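Teltbridge Community Boards
Home | Boards | Kitchen & Home | Gadgets | Search | Log in

Can a machine put dinner in a bowl yet? (long, sorry)

1572 views | 20 replies | Share

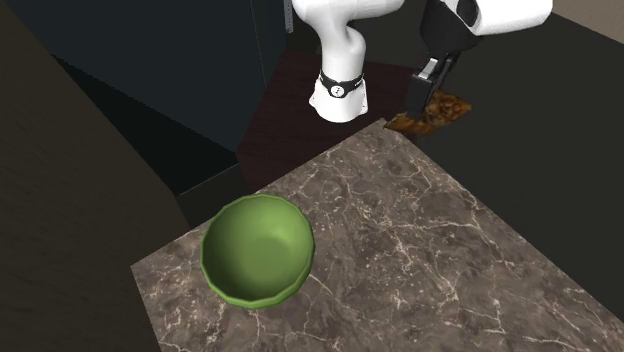 First post: is the kitchen chore stuff real or not?

slowcooker_sal
Evening, all. My nephew works on simulations for a little outfit called Neneo, and he has been sending me renders of their kitchen task, the one with the green bowl on the marble counter. The job is to get the brown thing by the gripper into the bowl. I took it for a piece of roast, and he laughed and wouldn't tell me, so go ahead and guess.

I've been cooking for a houseful for most of my life and my hands are getting stiff, so I follow all this with more than idle interest. What I'd love is a helper that could plate food, clear up afterward and maybe wipe down the stove while I sit with my tea. Are we anywhere close? Or will I be doing my own dishes until they carry me out? I'd really like to hear from people who have worked around these machines, and from people who haven't but have opinions, because I know this board!

ramekin_ron
Welcome back, Sal! My guess is glazed brisket, or else a very unlucky leaf.

I'll be the grump, if you don't mind. That's a computer drawing of a counter. In a drawing the food weighs whatever you tell it to weigh and the gravy never runs. I'd want to see it in my kitchen in November, with the oven on and two dogs underfoot and a platter that's half an inch too big for the space I've got. Picking up one flat thing and moving it over to a bowl is what my granddaughter could do before she could talk.

night_shift_baker
Ron, I love you, but your granddaughter is a marvel of engineering and you shouldn't hold it against the robot.

I'm at a commercial bakery and we have four arms on the packing line. They are wonderful at what they do. The rolls come down the belt all facing the same way and the arms put them in trays, and they'll do it at 3 a.m. without a word of complaint. But a bun that lands on its side can still spoil everybody's morning, and then it's me with the long paddle, same as ever. So my answer to Sal would be yes for the shop floor, provided the shop floor has been built to suit the machine, and not for a good while in the house. Houses are full of buns on their side.

slowcooker_sal
"Houses are full of buns on their side" is going on my refrigerator.

gasket_and_twine
I'm going to disagree with both of you a little, and I hope you'll take it kindly. I fix equipment for a living, mostly Ramasamy dishwashers and the odd mixer, and people said the same things about every one of those. My mother wouldn't have a dishwasher in the house for years. She said it couldn't see the dirt. Well, it can't, and it gets the plates clean anyhow.

As for practicing in a simulation, I think that's the sensible part. You can drop the roast a whole lot of times before dinner and no one has to mop. And look where the bowl is, clear over on the other side of the counter from the gripper. The thing it's after is lying flat, too, and a little tilted at the edge. Try lifting a slice of cold meat off a counter with two chopsticks and no fingernails and then tell me it's baby stuff.

ramekin_ron
I did try it, with salad tongs and a slice of ham. I'll give you half a point. The other half stays with me until it works on real ham.

pilot_light_pam
Can I ask the dull question, which is who cleans the thing? My sister bought a Gernerik countertop chopper, and it chops beautifully and takes longer to wash than the onions would have taken to cut. An arm with all those joints, working over food, next to a stove? I picture myself going at it with a toothbrush. I'd be happier with a machine that folds towels. Towels are clean when they get there and they don't drip.

night_shift_baker
Pam, it isn't a dull question at all, washdown is a good chunk of my shift. Ours have covers that come off and go in the wash. You'd get used to it, but you would not call it a labor-saving part of the day.

Towels are harder than you'd think, by the way. Anything floppy is. A roll keeps its shape while you're reaching for it.

gasket_and_twine
Agreed on floppy. I'd still put my money on one good arm in a fixed spot, doing a few jobs well, before one of those walking butlers. Bolt it down by the sink and let it load the dishwasher. I'd buy that tomorrow, and then I suppose I'd be the one fixing it.

slowcooker_sal
You've all been so generous with this. I passed the cleaning question along to my nephew and he went quiet for a bit, then said it was "out of scope," so Pam, I believe you've got him there. He still won't tell me what the brown thing is. I'm sticking with roast.

pilot_light_pam
Eggplant. Final answer.

Show older replies | Reply to thread | Back to Kitchen & Home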